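Pale wood tabletop

A pale wood tabletop is a table surface made from, or faced with, a light-colored timber such as maple, birch, or ash. It is one of the most familiar surfaces in homes, classrooms, and workrooms, and one of the most rewarding to look at closely. A top that seems plain from across the room can hold hundreds of fine lines, soft bends, and changes of tone, all of them left over from the growth of a tree.

Contents
Grain and figure
Light and finish
Small marks
Everyday use
The Ilby table
See also

Grain and figure

The lines on a wooden tabletop come from growth rings. A ring shows up as a closed circle on the end of a log, but a board sawn lengthwise cuts through many rings at a shallow angle and spreads them out into long streaks. On light woods these streaks are only slightly darker than the wood between them, so the surface looks finely striped.

The best part comes where the saw passes close to the outer curve of a ring. Here the lines loop back on themselves and form rounded tongues or pointed arches, stacked one inside another. Woodworkers call this cathedral grain, and it is typical of flat-sawn boards and of veneers sliced the same way. The area inside a loop is often a warmer tan than its surroundings, and the neighboring lines bend around it like water around a stone.

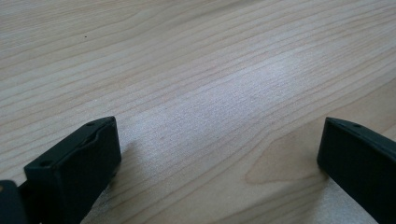
Light and finish

Pale wood is wonderfully changeable under a lamp or beside a window. A matte or satin finish scatters light into a broad, soft patch, and inside that patch the grain can fade almost to white. Move a little to one side and the patch moves too, bringing the hidden lines back into view!

Color shifts with age as well. Maple and birch usually start out creamy and turn more golden with years of daylight, and a spot kept under a vase or a tray may stay lighter than the wood next to it. Oil tends to bring out a yellow tone from the start. Water-based clear coats keep the wood closer to its freshly sanded color.

Small marks

A light surface hides scratches quite well but shows specks readily. A dark dot may be a crumb of dirt, a pin knot, or a small flaw in the wood, and the simplest test is to wipe it with a soft, barely damp cloth. Dust lifts away; a pin knot stays put and becomes part of the character of the table.

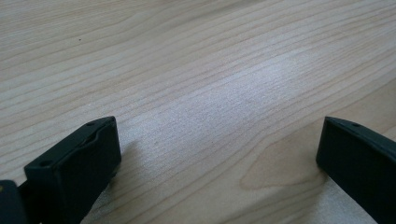 Wavy grain on a pale tabletop, with a rounded, warmer patch at lower right and one tiny dark speck at upper left.

Everyday use

Small tables with pale tops are popular for sorting, crafts, and serving, partly for the way they set off whatever is placed on them. Dark wire, bright enamel, and polished metal all stand out beautifully. Wire baskets are a common companion: they keep cups and other small things together, let crumbs fall through, and can be lifted away in one go when the table is needed. Felt dots or a thin cloth under the basket will protect a soft finish from the ends of the wires. 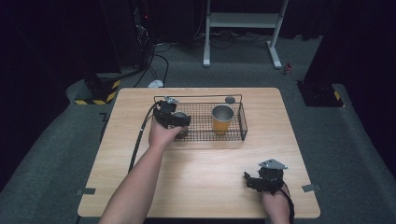 A square light-wood table holding a black wire-mesh basket with a silver metal cup and an orange cup inside.

The Ilby table

The Ilby is a small square table introduced in February by the workshop Backlund, in the town of Dravel. Its top is made from 11 narrow strips faced with a single sheet of birch veneer, so the grain runs unbroken from edge to edge. The first run came to more than 300 tables, and a lower version for children followed. Each top is finished with two thin coats of clear matte lacquer. The companion Basutik tray, in the same birch, sits flush with the table's edges and shows its own set of loops and stripes.

See also

Birch veneer
Flat-sawn timber
Wire basket
Wood finishing

Last edited January 6, 2022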